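Maltow Village Hall – minutes of the general meeting
Mon 25 May, main hall

Chair: Ramesh Sandhu
Apologies were read out and accepted. The minutes of the last meeting were agreed with one correction: the drain cover is at the Virnon Lane end, by the gate.
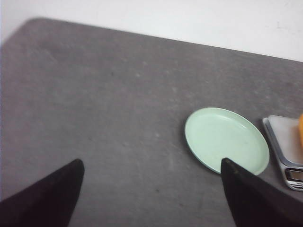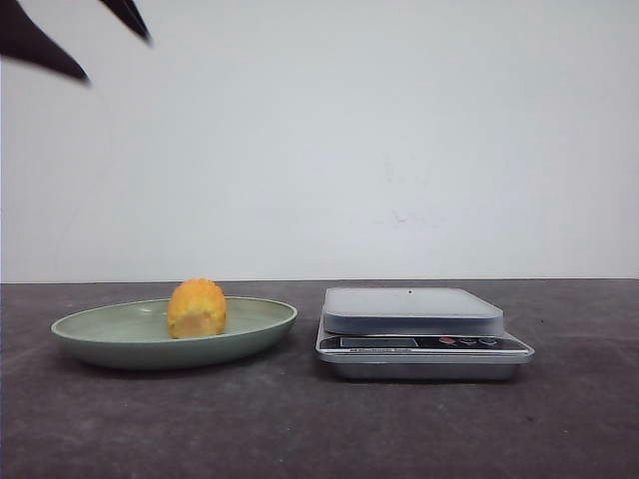
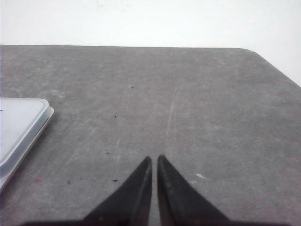 A grey tabletop against a pale wall, in all three.

1. Matters arising
The drain cover has been replaced. The letter to the parish council about parking on Virnon Lane has gone off and we are waiting for a reply. The lost key to the side gate has still not turned up – a new lock will be fitted and keys given to hirers on request.

2. Roof
Two quotes have come in for the flat roof over the back entrance. Gumede quoted 3000 for a full re-cover, including taking away the old felt. Dralteck offered a patch repair for less but would not guarantee it. After some discussion the meeting preferred the full job. Agreed to accept the Gumede quote, with the work to be done in July when the playgroup is on its break. Ramesh to confirm in writing.

3. Hire charges
It was proposed that the hourly rate for the small room should go up. There was concern that the bereavement group could not meet the extra cost. Agreed that the rate goes up for private parties only and stays as it is for regular groups.

4. Summer fair
Stalls will set up from 10 and need to be clear by 6. There will be no bouncy castle this year on account of the insurance. The tea urn needs a new flex before then. Cakes to be labelled for nuts. The band has asked for parking close to the door – agreed, for one van.

5. Any other business
The heating was left on again over the weekend. A notice will go up by the thermostat.
A resident asked if the hedge on the field side could be cut lower. Deferred until nesting is over.

Date of next meeting to be put on the noticeboard.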